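3.2 Layering and handling of bed linen

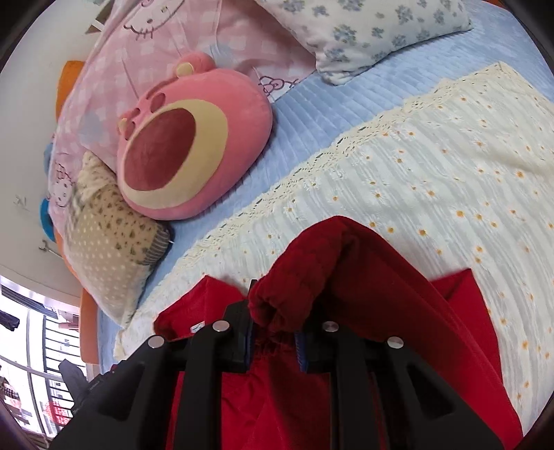

Households in the Karkley sample were asked to strip and remake one bed in their usual way, using their own linen. Of the 82 households, 12 had moved house since the first interview and were visited at the new address. We recorded each item by type, main colour, and whether it had a trim, tag or elastic.

Most beds carried a quilted mattress pad, a sheet and at least one blanket. Pads were usually pale and stayed on the bed while other layers were changed. Printed blankets, often floral, were more likely than plain ones to be laid loosely on top, and owners tended to place a decorated border where it could be seen (Figure 4).

Elasticated items took the most handling. Participants looked for a tag or seam to work out which way the item went, then turned it again if the first corner didn't fit. Gathered edges also made folding slower, and many people rolled these pieces up instead.

Figure 4. Red fabric with a gathered elastic edge and a small white tag, over a pale blue quilted pad. A daisy-print blanket with crocheted lace trim lies diagonally across the bed.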